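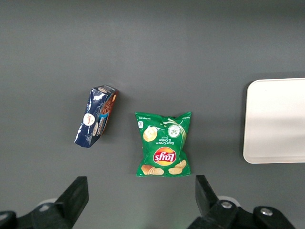
Oisín Mac Mathúna said the house would go for more if they took the piano out first, and that he had been saying so since March.

Clare wrote it down. She was writing everything down that week, on the back of the envelope the lawyer's letter had come in, and the envelope was nearly full. Under the piano she had the gutters, the oil tank, and the name of a man in Dodell who bought books by the box.

"Out where?" she asked.

"Out anywhere. People come in and see a piano and think the room is small."

"The room is small."

"Well, then," he said.

He had sold the house next door and the two past it, and he had known her father a little, enough to come to the funeral and stand at the back. He drove a clean green car and parked it facing out. She walked him to it and he told her to think about it, and then he told her again through the window.

When he was gone she went back in and sat on the piano bench with her coat on. The heat had been turned down to save the oil. Her father had bought the piano from the church in Vodano when the church bought a better one. It had come over the hill on a hay wagon, and it had never held a tuning past Christmas. Her mother played it. After her mother died it stayed shut, and the mail went on top of it.

She called her brother in the evening. Peter picked up on the fourth ring with the television going behind him.

"Take it out," he said. "Who wants it?"

"I thought you might."

"Where would I put a piano, Clare?"

She said she didn't know. He asked what it would cost to move and she told him what the Bahrami brothers had quoted, which was 133 dollars if it only went as far as the barn. He said that was fine, he'd pay half. Then he asked if she was eating, and she said she was.

"Did you find the thing with the insurance?"

"It was in the bread box."

"Why was it in the bread box?"

"I don't know, Peter. It was under the bread."

The Bahramis came at 4 the next afternoon, both of them, with straps and a dolly and a piece of carpet. The older one opened the lid and pressed a key near the middle, and then the one beside it. The second one didn't sound. He looked at the other and shrugged, and they tipped the piano back.

There was a clean rectangle on the floor where it had stood, darker than the rest. In the rectangle were a pencil, a lot of dust, a Christmas card from people named Miron, and a hymn folded in half. The younger brother picked up the card and handed it to her. It had never been opened.

She waited until they had the piano down the steps. Then she opened it with her thumb. The Mirons wished them all a peaceful season and hoped Ellen's hands were better. They had moved to be near their daughter. They had heard the old upright was still going and they were glad of it. There was a phone number at the bottom with no area code.

She tried to remember anything being wrong with her mother's hands. She remembered them in dishwater, and on the steering wheel, and holding down a hem. She remembered that her mother had stopped playing one winter and had said the room was too cold for it. Clare had been eleven or twelve and had been glad, because it meant she could have the television on.

The older Bahrami came back in for the carpet. He asked where she wanted the bench.

"With the piano," she said, and then, "No. Leave it."

He left it. She paid them in cash and they counted it in the truck with the light on.

Oisín Mac Mathúna called that night to say he had a couple who could come in the morning. He thought they might go 2,000 over. He asked if the piano was out and she said it was.

"And how does the room look?"

She was standing in the doorway with the phone. The bench was still by the wall, facing nothing.

"About the same," she said.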